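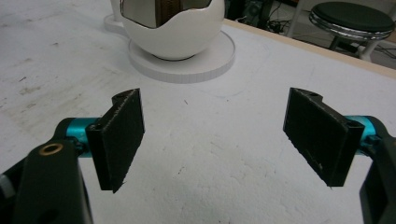

Can the fingers of a hand-held gripper be printed at home?

Any ordinary hobby printer will do it, as long as the fingers are printed lying on their side, with the layers running the length of the finger. Fingers printed standing up snap at the mounting end.

Search this site Enter keywords Go

Hand-held gripper build: bench tips
March 4, 2026
By the Inamberg Shared Workshop

These notes go with the Tramura gripper, drawing 2718, which is the one most people at the workshop are building this winter. They should help with any two-finger gripper you hold and squeeze yourself. The build instructions are a separate sheet in the drawing folder. What follows is what we would have liked written in the margins.

Printing the fingers

Print left and right from their own files. Mirroring one file in the slicer works for the finger itself but also mirrors the screw recess, and then the screw head ends up on the wrong side.

Use stiff filament for the arms. For the pads you can go stiff or slightly soft. Soft pads hold smooth things better and wear out sooner. If you only want to print once, print stiff and glue a thin strip of rubber on the inner face.

A textured build plate leaves a grain on whichever face was down. Put the inner face down if you can. A finger with one shiny face and one grainy face will hold much better on the grainy one.

Don't sand the inner face smooth to make it look nice. Knock the stringing off the edges with a deburring tool and stop there. The narrow tip is the one place worth some care: run a 200 grit paper along it a few times until it no longer catches on a cloth.

Black filament shows every bit of lint. A strip of masking tape, pressed on and pulled off, cleans a pad faster than brushing.

Threaded inserts

Practice on a scrap print before you put brass into an arm that took all night. Set the iron a little above the printing temperature of your filament, rest the insert in the hole, and let the weight of the iron take it down. Pushing makes it go in crooked.

Stop when the insert is slightly proud, then press it flush with the back of a steel ruler while the plastic is still soft. Hold the ruler there for a slow breath or two.

If an insert goes in crooked, heat it again and straighten it with a long screw threaded partway in. Pull it out only if that fails. The hole never holds as well the second time.

Plastic that creeps up inside the thread can be cleared by running a screw in and out. Use an old screw.

Joints and screws

Metal joints on plastic arms need less force than you think. Turn the screw until it stops, then a little more with the short end of the key. The plastic will creep under load over the first few days, so go over all the screws again after a week of use.

Threadlocker is fine on metal to metal. Keep it away from the printed parts. Some kinds make plastic brittle, and the crack shows up later, usually when the gripper is in somebody else's hands.

The drawing calls for 3 mm screws all through. The ones that hold the fingers are shorter than the ones that hold the arms, and a long screw in a finger hole will come through the pad. Sort them before you start. An egg carton or a muffin tin does the job.

Anodized parts scratch when they roll around in a toolbox. Wrap them in a rag or leave them in the bag they came in until you need them.

Do a dry fit of everything before any glue or threadlocker comes out. Open and close the jaws all the way. If they bind, loosen the joint screws, close the jaws on a flat ruler, and tighten again with the ruler still in place. That brings the pads parallel and often cures the binding too.

Getting the jaws even

Close the gripper on a sheet of paper and try to pull the paper out from the top, then the bottom. If it slides freely at one end, the pads aren't meeting flat. A slip of card behind the mounting end of one finger is enough to correct it. Once you know the thickness, you can print a proper shim.

Check that both tips land at the same height. Hold the gripper upright and lower it slowly onto a flat table. Both tips should touch together. If one touches first, see whether the finger is seated all the way in its joint before you go filing anything. A stray bit of support material in the socket is the usual cause.

Leave the jaws open when you put the gripper away. Soft pads left squeezed together overnight take a set.

Setting up a table to practice on

Pick a pale, matte top. Dark fingers are easy to follow against it, and you won't be fighting the glare of the ceiling lights. An old tabletop with scuffs is fine. Wipe it down with a damp cloth first, and take off any grit that could get dragged along under a tip.

Pencil is better than tape for marking positions. Tape edges catch on the fingers, and tape pulled off a painted top takes the paint with it. Pencil lines come off with a white eraser, or you can leave them until the next person wants the table.

Light the table from more than one side. A single desk lamp throws a hard shadow of the gripper right where you want to look.

Keep the object well in from the edge of the table. Reach for it from the side you will normally stand on, and see how far your arm goes before your elbow hits something.

Stools should go all the way back or all the way under. You will be stepping sideways while looking at your hands.

Cables

Run cables off the back of the table and along the wall. Where one has to cross the floor, tape it down flat along its whole length or put a rubber cover over it. Short pieces of tape every so often leave loops for feet.

If your gripper has a cable of its own, fix it to the arm with a loose tie near the joint and another near the handle. Leave enough slack between the two for the jaws to open fully. A cable that is tight when the gripper is open will work its plug loose.

Label both ends of every cable. A bit of paper tape folded over into a flag is enough, and you can write on it with a pencil.

Things to pick up first

Start with something light that you don't mind dropping: a foam block, a roll of tape, an empty yogurt cup. Go on to things with curved sides after that. Round things want to squirt out forward, so take hold at the widest part or just below it.

Ceramics come last. Glazed surfaces are slippery, and a stiff pad touches a rounded wall along a very narrow line. Lay a folded towel down while you are learning, and take it away when your hands are steady. For a pot or ornament standing on a separate plate, lift the piece off the plate and set it down somewhere else. Trying to lift both by gripping the plate nearly always ends with the top part sliding.

Don't grip by a thin or jagged rim, even when it looks like the handiest place. Edges like that chip, and they cut soft pads.

If the thing you are lifting leaves a mark on the pad, clean it off with rubbing alcohol on a cotton rag. Try the alcohol on a scrap of the same filament first. Glaze dust and hand cream both make a pad slick, and you'll blame the gripper for it.

Squeeze less. New users clamp down until the arms bow, and a bowed arm turns the tips outward. Close until the thing stops sliding, add a little, and lift.

Looking after it

Wipe the pads at the end of each session. Look at the mounting end of each finger under a good light and bend it gently with your thumb. Pale lines in black plastic are the start of a crack. Replace the finger then.

Print spare fingers in the same batch as the first pair and keep them in the bag with the drawing. Filament from a new roll may come out a slightly different size, and a replacement that has to be filed to fit costs you an evening.

One small drop of light oil on each metal pivot is plenty. Wipe off what runs out. Oil on the pads means starting over with the alcohol.

Store the gripper hanging up or lying on its back. Standing on its tips it will lean, and over a hot summer the tips will bend.

Where to find things

Inserts, screws and the short hex keys are in drawer 9 in the print room at Inamberg. Please put the keys back in the drawer and leave them out of your apron pocket. The joints come from Michiels in Hillach and are ordered in a batch, so put your name on the sheet by the door if you need a set. The January batch is used up. Rubber strip is sold by the foot at the front desk.

The insert tip for the soldering iron lives in the small tin next to the iron. Let it cool before you put it back. If the tin is empty, ask at the desk before you try it with an ordinary pointed tip, which sinks through the insert and spoils the thread.

If you change a part and it works better, put a printed copy of the new drawing in the Tramura folder with a note saying what you changed and which filament you used. Leave the old drawing where it is.

Contact the workshop | Copyright Inamberg Shared Workshop | Back to top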